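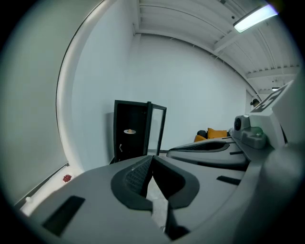

Section 5: Setting up the hand-held station for visitors

I run this station every time we open the Skurton building to the public, and this section is pretty much how I do it. If you've read Section 4 you already have the grippers charged and paired. If you haven't, go back and do that first, because it takes a good 70 minutes to charge a flat pair and people will be at the door by then.

You'll need both grippers, the cabinet, the plate, a spare for whatever goes on the plate, and the laptop with the Tillico recorder on it. Give yourself 28 minutes. I've done it faster and regretted it.

5.1 Before the doors open

1. Stand the cabinet against the wall and give it a shove. If it rocks, fold some cardboard under the foot that's loose. Visitors pull a lot harder on that door than we do!

2. Open and close the door a few times by hand. It should swing without scraping.

3. Wipe the finger pads with a damp cloth (water only, no spray) and let them dry.

4. Switch on the left gripper, wait for the green light, then switch on the right one. Doing both at once confuses the Hagedorn hub and you'll be restarting everything.

5. Check the marker cubes. Each one should sit tight with no wiggle. Wiggly cube, useless recording.

6. Start the recorder, wave both grippers slowly from side to side, and make sure both tracks move on the laptop. If only one moves, see 5.4.

Note: The recorder fills up after 400 takes. Shadi Sfeir clears it in the morning, but in February we had a school group and a retirement club back to back and hit the limit before lunch. Check the counter when you get a break.

5.2 Running the demonstration

I always do one round myself before handing anything over. People relax once they've seen it, and they laugh when I fumble, so win-win.

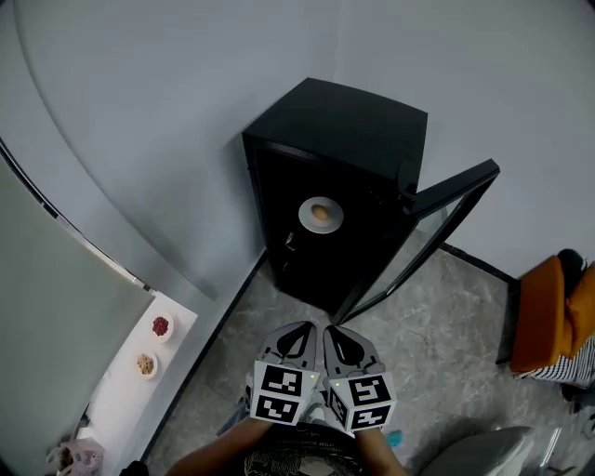
Starting position matters more than anything else in this section. Stand square to the cabinet, elbows loose, and point both grippers forward and low, with the tips close together in front of the base. I like the door wide open for a first try, so that all the visitor has to think about is the plate on its shelf and the one brown egg in the middle of it. Yes, an egg. We used a rubber ball for ages and people just grabbed at it, but put an egg there and everybody slows right down.

1. Hand over the left gripper first, then the right. Let the visitor squeeze each one a few times in the air.

2. Ask them to settle into the starting position and hold still while you count to three out loud. The recorder uses that pause to find the beginning of the take.

3. Press Start and tell them to go whenever they like.

4. Keep quiet! I'm terrible at this. If you coach, they look at you and lose track of their hands.

5. When they're back in the starting position, press Stop and play the take for them on the laptop. It's the best bit of the visit.

Caution: Keep fingers away from the hinge side of the door, yours included. Small kids should work with an adult right behind them.

Caution: Don't let anyone carry a gripper by its marker cube. It looks like a handle to some people, and a Vositz replacement takes weeks to arrive.

5.3 Between visitors

Set the door back to where you want it, put the plate in the middle of the shelf, and look over the pads for anything sticky. I allow about 5 minutes per person, including the playback. Delete a take only if the visitor asks you to. Messy ones are fine and we keep them.

5.4 If only one track moves

Turn off the gripper that isn't showing, count to ten, and turn it on again. Still nothing? Swap the two cables at the hub. If the problem moves to the other gripper, it's the cable, and spares are in the gray drawer under the laptop.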